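Sat 12 December

I have been thinking about fake flowers for most of a week now, which is not where I expected December to go. There are cards to write and a tree to drag up the stairs, and instead I've got stems on the brain.

It started with the hall table in the Tonthorpe apartment. My mother kept a vase on it, and she always had fresh flowers in that vase (tulips from the gas station if things were tight), and when I moved the table to my place I just sort of left it bare. Then last January I bought my first artificial stem, a blue hydrangea, thinking I'd hate it and take it back. I didn't hate it! I bought more. Then my friend Sorin Berisha came over, looked at my careful arrangement and told me it looked like a hat. So I've been trying to get better at this ever since.

The thing I've come around to is that pale blue hydrangeas do nearly all the work if you let them. They're big and puffy and they hide a lot of sins lower down. 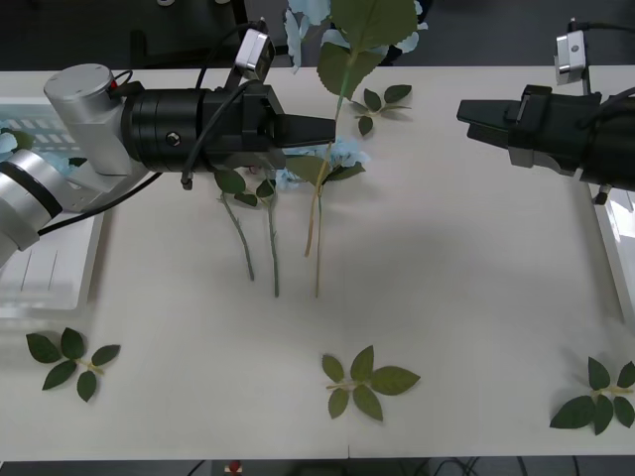 My trouble was always height. I used to keep every stem exactly as long as it came, and everything ended up at one level like a row of kids waiting for a school picture. Now I hold one flower head well above the other and let the leaves fill the space between them. If a stem is too long I bend the bottom up before I even think about cutters — you can unbend it later, and you can't uncut it. Ask me about the peony from Mumedmont. It cost more than lunch and I took it down to the length of a pencil on the first afternoon.

Leaves, too. I went through a phase of pulling them off because they seemed plasticky, and the bare stems looked so much worse. Leave the leaves on. Twist them a bit so they don't all face the same way and you're fine.

Color is where Sorin and I really disagree. He thinks red roses belong with white, or with more red roses, and that's the end of it. I like a red rose right up against a blue hydrangea, close enough that the petals touch. It's a little bit Fourth of July, I'll give him that, but the blue is so pale that it calms the red down.
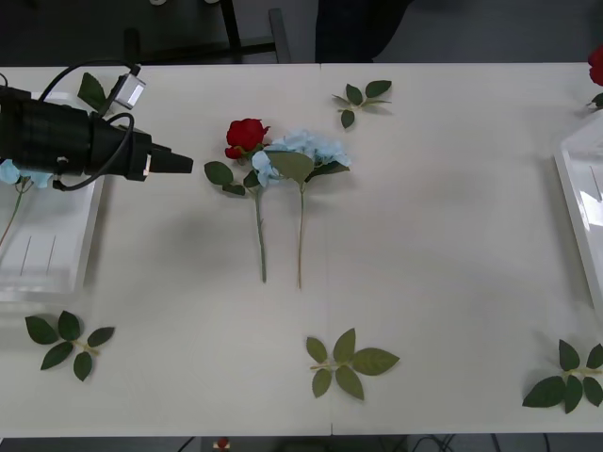

I also lay everything flat before anything goes near a vase, all the stems pointing the same way, and move the heads around until I like them. It's so much easier than poking things in and pulling them out again, and you catch the problems early, like two blooms fighting for the same spot or a leaf that's going to stick straight into somebody's eye. A plain white surface helps a lot. I tried it on my striped tablecloth once and couldn't tell what I was looking at.

The other thing I fuss over is the gray-blue background. I've wanted that hallway painted for ages, and I keep going back and forth between something slatey and something softer with a bit of green in it. My paint chips are taped up by the coat hooks and they change completely between breakfast and dinner.
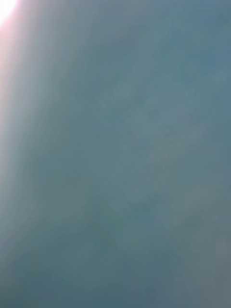 Avo (the cat, short for Avocado) has rubbed the corner off the one I liked best, so maybe that settles it. I'm going to get a sample pot of the softer one after the holidays and put a big square of it behind the table, then live with it for 7 days before I do anything rash.

Meanwhile the vase is getting one rose and two hydrangeas for Christmas, with the tall one at the back. Sorin is coming for dinner on the 24th and I'm sure I'll hear about it.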